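Wurgate Mesh Pen Pot

Product code: Wurgate 92
Made by: Molluletti
Colour: black
Shape: round, open top
Inner width: 90 mm
Weight: 18 g per insert (sold separately)
Pack size: 2

A plain desk pot for pens and markers. The mesh wall lets you see roughly what is inside. Wipe with a dry cloth.

Thick markers fit, caps on. Short pencils may sink below the rim, so order the insert if you use those.

Orders placed by noon leave our Lirevcombe shop the same day.
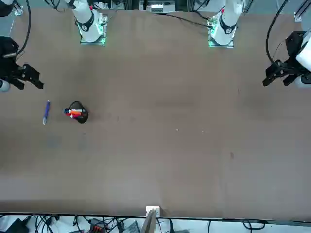
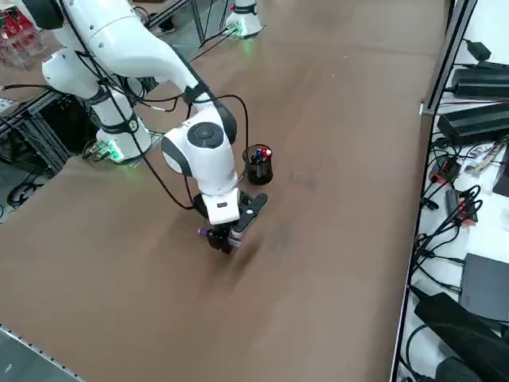

Returns are accepted if the pots are clean and in their box. For school or office orders, ask for Sena Asamoah at the trade counter.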